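# How do you store your table tennis paddle between sessions?

**gonisness_lefty**

Hi all, I've been playing at the rec center in Tirerwood since December and I finally bought my own paddle instead of borrowing the house ones (the rubber on those is basically a cutting board at this point). I love it, I'm a little obsessed with it, and I'd like not to ruin it in the first year.

Right now it rides loose in my gym bag with my shoes, my water bottle and a towel that is never as dry as it should be. I already found a small nick in the edge and there's lint all over one side. A guy two tables over told me I need a hard case, somebody else told me a sock is fine, and the store in Nel only had two cases on the shelf, both more than I wanted to spend.

So my questions. Do I really need a real case or is a padded one okay? Does it go in blade first or handle first? And do you put it away right after playing or let it air out? I play maybe 3 times a week if that matters. My paddle wasn't fancy, I paid 50 dollars, so I'm not looking to spend another 50 on the thing it sleeps in.

---

**tuven_street_pingpong**

Padded is fine. I've had the same soft case for years and it gets thrown in the trunk with everything else. Hard cases are great if you fly a lot or if your bag gets sat on, otherwise save your money for rubber.

Blade first, handle toward the opening. On the paddle-shaped ones the wide round part is for the blade and it just won't sit right the other way. Open the zipper ALL the way before you start. I know it's tempting to open it halfway and shove, but that's how you catch the edge of the rubber on the teeth and start a peel. Ask me how I know — I had a corner lifting on my forehand side for a month before I glued it back down.

Also get the towel out of that bag!

---

**slowspin**

Sock guy here (maybe not the same sock guy). It's fine. I've used one forever. Rinse the paddle now and then.

---

**backhand_only_club**

Please don't rinse it. A slightly damp sponge on the rubber, wipe from the handle toward the top, and keep water off the wood.

I agree with the padded case answer, but I'd add the bit that made the biggest difference for me. After I play I wipe both sides, then leave the paddle out on the table while I change my shoes and argue about the last game, and by the time I'm ready to go it's dry enough to put away. If I'm in a hurry it goes in the case damp and I open it up again as soon as I get home. What you don't want is a sweaty handle zipped up until your next session, mine got kind of sticky one summer and the smell never totally left.

If you want to get fussy, put a clear protector sheet on each side before it goes in. They keep the lint off and they're cheap. I cut mine to shape because the ones I bought were too big and kept folding over at the edge.

For putting it in, I lay the case flat and hold the top edge of it open, then hold the paddle by the handle and slide the blade in at a low angle. Much easier on a table than standing up with the case dangling off one finger. Check that the rim isn't catching on the lining before you push. Then close the zipper slowly around the curve, that's where mine always snags.

And leave it out of the car! I did 200 miles one August with my old paddle on the back seat and the glue let go along one whole side. Cases pad things, they don't do much about heat.

For price, I paid 25 for a plain one and it's been great. You don't need the kind with the ball pocket unless you like having a ball pocket (I like having a ball pocket).
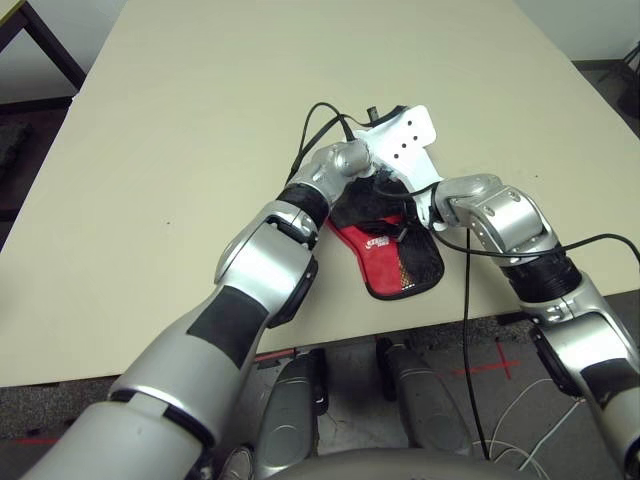
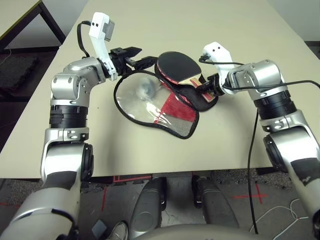 *Padded paddle case on a tabletop.*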